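Thread on keeping a paper household ledger, 29 November 2022. I've done this for a while now and people keep asking how it's set up, so I'm writing it down once.

**1/** The book is a Clala, hardback, ruled, with numbered pages. I bought it because the shop in Pirnberg had it. Any book that lies flat will do. Mine took a week of bending before it would.

**2/** Left page is money out. Right page is money in, plus notes. Most weeks the right page has one line on it and a lot of notes.

**3/** Columns on the left page: date, place, what, amount. I had a fifth column for category and dropped it in the first January. I was spending more time deciding if dish soap was "food store" or "house" than writing the rest of the line.

**4/** Receipts go in a bowl when I get home. I write them up after supper and throw them out, except for anything with a warranty. Those get folded and put in an envelope glued inside the back cover.

**5/** Cash is the hard part. I write down what I take out of the machine as if it were already spent, then put the details on the notes side if I remember them. It's not how an accountant would do it. The totals come out right anyway.

**6/** Rent, power, water and phone go in on the first of the month before anything else. I write them in even when the power bill hasn't come yet, using last month's number in pencil. Pencil means it isn't final. Pen means it's paid.

**7/** Someone asked about shared costs. My brother-in-law, Eugeniusz Baran, and I split a chest freezer and what goes in it. He pays the butcher, I pay for the rest, and we settle up every 2 months. His half goes on my right page with an E next to it. If the E lines don't match his own list we go with the higher one — it has never been worth an argument.

**8/** Yearly bills used to wreck whatever month they landed in. Car insurance was the worst. Now I add up all of them, divide by twelve, and write that amount as a line every month called "set aside." The money moves to a second account the same day. Last year the yearly bills came to about 800, so it wasn't a big line, but I stopped dreading the mail.

**9/** I tried an app before this. Skevano, the free version. It worked fine and sorted everything by itself. I never looked at it. Writing a number by hand is slow enough that I notice the number.

**10/** At the bottom of each left page I put the page total and carry it to the top of the next one. Add it twice, once going down and once going up. If the two don't agree, it's nearly always a 7 I wrote badly.

**11/** End of the month: one page, five lines. Housing, food, car, set aside, everything else. That's as much sorting as I do now. "Everything else" is bigger than I'd like and has been every month since I started.

**12/** Food is where the book changed something. I had no idea how much was going to small stops on the way home. Bread, a drink, something for later. Each one was nothing much. Together they were more than the big weekly trip.

**13/** So I make one trip a week now and allow myself one small stop. There's a list on the fridge and I take it with me. Fruit is the exception. I buy whatever looks good and write it down like everything else. Pineapple gets its own line because I buy enough of it to want to know.
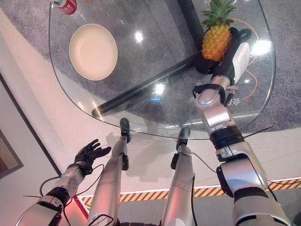

**14/** Things I don't track: coins under a dollar, gifts people give me, and what the garden brings in. I tried pricing the tomatoes one summer and it was silly.

**15/** Mistakes get a single line through them and the right number above. No correction fluid. It sticks the pages together, and I want to be able to see what I wrote the first time.

**16/** If you miss a few days, leave 5 blank lines and keep going from today. Fill in what you can from the bank statement. I missed most of a month when I was moving and the page just says "moving" with one total on it.

**17/** A few people asked which pen. It's whatever is in the drawer. The only ones I avoid are gel pens. They smear on this paper, and I'm left-handed.

**18/** The jar for loose change is an old Durán with a screw lid. It holds more than you'd think. When it's full I take it to the bank and the total goes on the right page. Last time it was 60 and change, and that went toward tires.

**19/** Old books go on the shelf with the year on the spine. I do look at them. When the landlord asked how long the water bill had been creeping up, I had the answer while he was still on the phone.

**20/** Next year's book is already here. Same kind, blue cover this time. I'll carry the last total over on the first of January and start again at page one. Questions are fine in the replies, but I'm slow to answer on work days.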